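Visit to the Clalon open day, 2019-02-08

Jiahui Xiao and I took the early bus to Plirkik. The ride is 60 minutes and the stop is right at the gate. Entry was free, and parking cost 12 dollars.

We went mainly for the building, a former flour mill. The brick on the north side has been repointed and the old hoist beams were left in place.
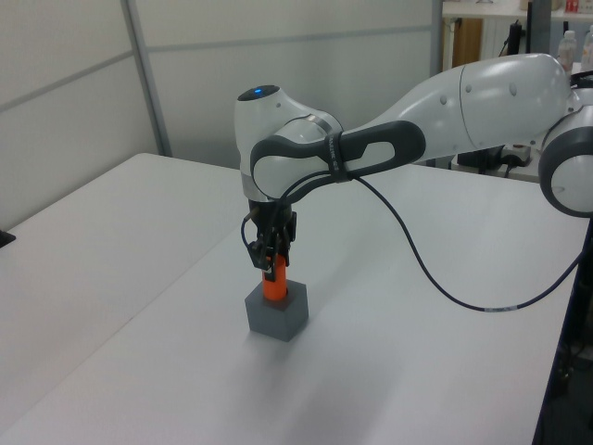 *Orange peg in a gray block, ground floor.*

Xiaoyan Duan led the tour. She said the mill once had 148 workers and its own rail siding. The stairs are steep, so wear flat shoes.

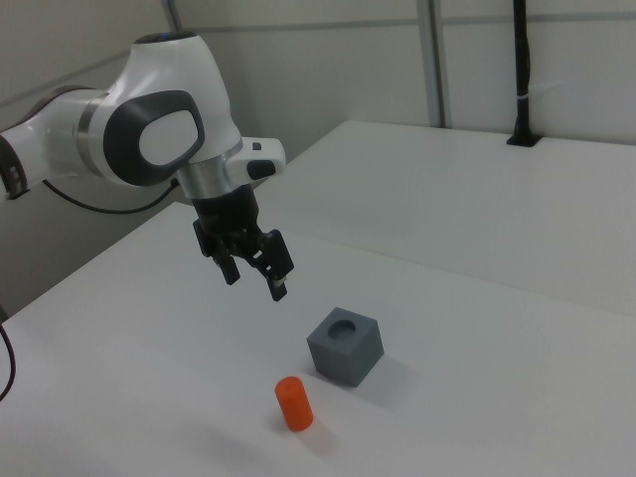 *Arm and gripper over a white table.*

Lunch was in the old grain store. The soup was good but the line was slow, and there weren't enough chairs.
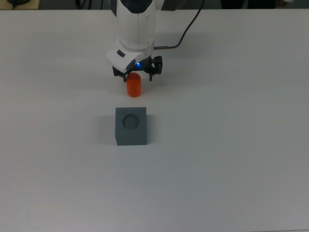

After lunch we walked along the millpond to the Jarkimley sluice. The path was muddy past the footbridge. The next open day is in July, and the roof should be open by then.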